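Week 2 -- Folding cloths and small linens

Right, so last week we did sheets (sorry about your arms!) and this week it's the little stuff. I do mine on a bare table, never on my lap. Lay the cloth flat, smooth it from the middle out, then bring one side over and run a finger down the fold. Don't tug the stitched edge or it'll go wavy on you.

Purple's my favourite colour to practise with -- the hem shows up nicely once you've doubled it over. 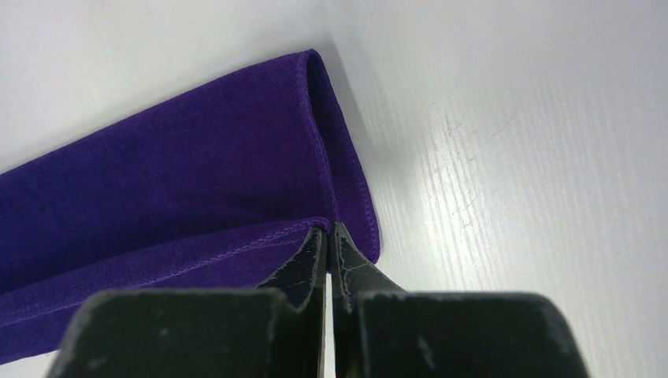 Then fold again the other way and stack with the rounded end facing you. Have a go at a few at home before August, and bring a tea towel next time.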